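Sostley Workroom – Surfaces and Trays

These notes cover the working surfaces in the Sostley workroom and the containers used on them. The room has nine benches, numbered from the door. Entries are grouped by bench. Bench 2 comes first, as most of the sorting work is done there.

Bench 2, covering. The bench top is white and marks easily, so it is papered over for sorting. We use brown kraft paper from the roll, laid as a single sheet and smoothed from the middle outwards. A strip of bare top is left at the side and along the near edge for tape and labels. One roll lasts from September to the end of November in a normal term.

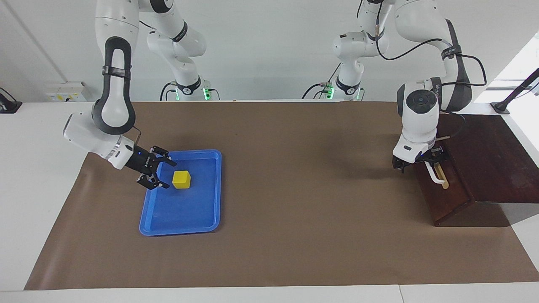 Photo: Raymonde Robichaud / Sostley workroom

Bench 2, blue tray with yellow cube. The tray is rectangular, with rounded corners and a raised rim, and lies flat on the paper. The strong blue gives good contrast with both the kraft paper and the cube. Catalogue name: Drulla, shallow pattern. Outside length 385 mm. The deeper pattern was tried and sent back, as the sides threw a shadow over small pieces.

Cubes. The set is stored in a lidded tin under bench 4, 112 pieces in all, sorted by colour. They are solid, with flat faces, and sit where they are put. Yellow is the usual choice for a first layout – it shows up well under the ceiling lights, which are a little warm. Chipped cubes go in the envelope taped inside the lid.

Paper, replacement. Change the sheet when it creases or when the corners begin to lift. Old sheets are folded and kept for packing. Zulmira Salgado has measured the remaining Carkby roll and expects it to run out before the next order arrives; the Friesen roll on the upper shelf is slightly narrower and will leave more of the bench top showing.

Trays, cleaning. Warm water and a soft cloth. No abrasive pads: they dull the inner floor, and scratches then show as pale lines under side light. Dry the rim separately and stack no more than six high.

Entries for benches 3 and 4 are on the next page. Corrections to Raymonde, please, with the bench number.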